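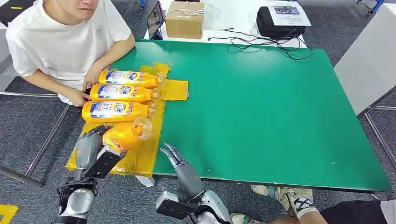 Club nautique d'Inddale – Commission technique voile légère et habitable

Liste : technique-habitable
De : Aurelio Serrano
Objet : Re: Réglage de l'étai sur les Balton, vent médian

Bonjour Montserrat,

Je réponds dans l'ordre de ton message.

> Montserrat Valdovinos a écrit :
> Nous avons navigué jeudi avec l'étai repris de 5 tours par rapport
> à la base de la fiche. Au près, la barre devient molle
> sous 10 degrés de gîte et le bateau n'accroche plus. Le génois
> Birkett semble pourtant moins creux qu'avant. Faut-il revenir à la base,
> ou compenser par le pataras ? Autre point : la jauge de
> tension affiche 18 sur les galhaubans, les deux bords. Est-ce
> la valeur à quai ou en charge ?

La valeur de 18 s'entend à quai, pataras entièrement choqué, bateau dans ses lignes et sans équipage sur le pont. En charge, la lecture sous le vent n'a pas de sens et il ne faut pas la noter.

Pour l'étai, cinq tours de ridoir, c'est trop. En raccourcissant l'étai, on redresse le mât, le centre de voilure avance et la barre perd de son ardeur, ce que tu décris. Je propose de rendre trois tours et de garder les 2 restants comme nouvelle base pour le vent médian. Reprendre ensuite les bas-haubans, tribord puis bâbord, par demi-tour, en visant la gorge depuis le pied de mât.

Le pataras ne compensera pas. Il raidit l'étai, aplatit le haut de la grand-voile et ouvre la chute, donc il retire encore de l'appui à la barre. À garder pour les surventes.

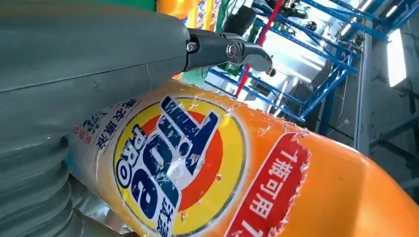

Bouteille orange et pince, vue rapprochée.

Sur le génois : une voile moins creuse est cohérente avec un étai plus tendu. Avant de toucher à la drisse, vérifier l'avancée du chariot. Sur le numéro 4, il était un trou trop en arrière en avril, et toute la comparaison avec le bateau Eneo en a été faussée.

Pour mémoire, la masse retenue dans le calcul de rating est de 2,258 t, gréement compris, voiles débarquées. Toute modification de lest ou de batterie doit passer par la liste avant d'être faite. Un déplacement de batterie vers l'avant suffit à changer l'assiette et donc la quête mesurée au fil à plomb.

Merci de me renvoyer la quête relevée au niveau de la bôme après le prochain réglage, avec la position des ridoirs en nombre de filets visibles. Les tours seuls ne permettent pas de retrouver un réglage après démâtage.

Aurelio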